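Robot Kitchen Method Claims Big Gains, but the Test Was Small

By Lakshmi Chacko
October 29, 2026

TRINAU -- A robotics group at the Semeniuk Institute says it has found a cheaper way to teach two-armed robots to use kitchen appliances. The numbers look good. How far they carry beyond one lab bench is another matter.

The method, called Flisum, was described in a report the institute put online this week. It tries to cut down on the slowest part of this kind of work, in which a person guides the robot's arms through the same chore over and over until a computer model can copy it.

Older training runs at the institute used 505 guided attempts for each chore. Flisum used 100. According to the report, the robot still opened a microwave door in nearly every test.

The trick, the authors write, is to save the guided attempts for the moments when the gripper is close to a button or a handle. The longer moves, when the arm is simply traveling through open space, are left to ordinary planning software that has been around for years.

That sounds sensible, and it may well be. But "nearly every test" is the report's own wording, and the full table of results hasn't been released. The institute said it would post the table after outside review and gave no date.

There is also the question of what counted as a success. A run was marked as good if the door came open within the time limit, even if the gripper pressed the wrong spot first. A footnote says a second try was allowed. Someone heating up soup might put up with that. A hospital kitchen or a care home, two of the places the report names as future users, might not.

Then there's the setup. The lighting stayed the same from start to finish, and the oven was put back in the same position before each run. The authors call this "a controlled first step." Earlier reports from the same group used the same phrase in May, when the chore was closing a drawer, and the promised follow-up in a real kitchen has yet to appear.

Bellanska, a company that sells robot arms to food plants, helped pay for the project. It had no say in the results, according to a note at the end of the report. Its sales page already mentions "appliance-ready" arms.
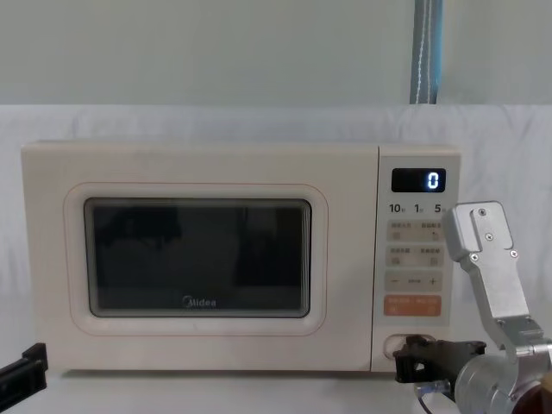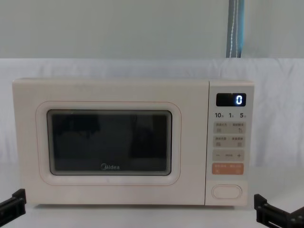
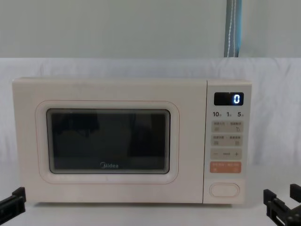

The Midea microwave and the robot's grippers on the Flisum bench at Trinau.

The report does include one test with a different microwave, and it deserves more attention than it gets. With no new training, the robot failed to open the second oven's door at all. After 9 more guided attempts it managed the job, though the report doesn't say how often. The authors present this as proof that the method adapts quickly. It could just as easily be read as a sign that the robot had learned one door and very little about doors in general.

No one tried a crowded counter, a dim room or an oven with a pull handle. Nor did the group compare Flisum with other recent training methods. The only comparison is with its own older work, a low bar that makes the savings hard to judge.

The institute says it will share its training data with other labs that ask for it. Until one of them gets the same result with its own robot and its own oven, the claim rests on a single team's word.

Bellanska did not answer questions about when the method might be used in its products.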